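Gripper comparison for sorting soft medical packs
Semester project report, section 2 group
Draft handed in Monday, some formatting still to fix

What we wanted to know

Soft packages are hard to grab off a flat surface. Gauze in a plastic wrapper, masks, pouches with something lumpy inside. Our question was simple: on the same arm, with the same camera and the same controller settings, which fingers do better on this stuff. We compared the plain flat fingers that came with the gripper (called Ellex in the tables) and a set of thin angled tips we printed ourselves (Clunport). Also wanted to compare two controllers but ran out of time for most of that, see below.

Setup

Arm over an aluminum profile table. Parallel gripper on the flange. We put a big sheet of cardboard over the profiles because small packs kept ending up with a corner in the grooves, and then the height was wrong for every pick after that. Cardboard gives a little when you press on it, which helps. It also has a fold and some holes so you have to be careful where you start an item.

Sorting target is the row of bins at the side of the table. Gauze in one, masks in another, mixed supplies in the third. The bins stay where they are for the whole session, we taught the drop positions once and saved them.

Two views. One looks at the table from above and is good for where the item is. The other is close in at the fingers and is good for whether you are actually lined up. We tried running with the top view only and it was bad, you can't tell if a tip is 2 mm over the wrapper or already pushing on it.

Software is the Marchetti controller from the lab, position mode, with a force limit on closing. Second controller is Rutton, which does a slower close and backs off when it feels contact.

Procedure

Place item by hand. Move arm to hover. Open wide. Go down. Close. Lift. Hold for 9 seconds. Move to bin, open. If the item slides out during the hold it counts as a fail even if it would have made it to the bin. Nine tries per item per finger set. We turned the item a little each time so it wasn't always the same easy angle.
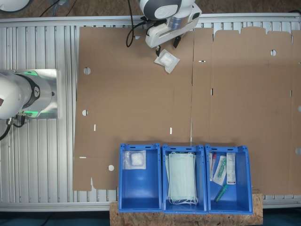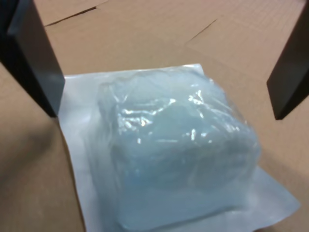
Fig. 1 (first picture): gauze pack under the gripper, bins along the near side. Fig. 2 (second picture): fingers open over a pale blue wrapped item on a white sheet.

What happened

Gauze packs. Flat fingers had trouble. The pack is so thin that the tips have to come down almost to the cardboard, and if they stop high they just close over the top of it. When they go low enough the plastic bunches up between them and then the grip is fine. Clunport tips got under the edge more often and needed less care with height. Clear win for Clunport here.

Masks. Both sets OK on a single mask, both bad on a stack. You get one or you get three. Ear loops catch on the angled tips, we had to stop and pull one off by hand. Flat fingers better if the job is one mask at a time, but only a bit.

Soft wrapped items. These are thick, so height is not the problem, width is. The fingers have to start wide open to clear both sides. Flat fingers better, more area touching. The thin tips dig in and the thing bulges out and rolls away. If there is something flat laying underneath, like a sheet, the tips can pinch that too and you lift both. We counted that as a fail.

Mixed supplies. Only did a few of these and did not put them in the table. Tubes are easy. Pouches behave like gauze.

Controllers

Partial results only. Rutton was gentler on the soft items and we had fewer slips, but one full pick takes much longer and on gauze the contact check triggered early on the cardboard itself — then it backs off and closes on air. Raising the threshold fixed it for gauze and broke it for masks. Marchetti just closes. For thin stuff that was fine.

Problems

Glare. Shiny wrap gives bright spots in the close view and our edge finder jumps to those instead of to the edge of the pack. Moving the lamp helped some. A cover over the lamp would of been better.

Cardboard moves. We taped it after the first session, so the first 2 runs are not really comparable and we left them out.

Height calibration drifts after a finger change. Should have re-zeroed every time, we forgot at least once in May and had to redo those gauze runs.

Next

Finish the Rutton runs. Try a rubber pad on the flat fingers. Try flat fingers with only the last bit beveled thinner, could get the gauze result without losing the soft items. Redo masks with the loops tucked under.

Tables are in the appendix, units are in the header row not in the cells.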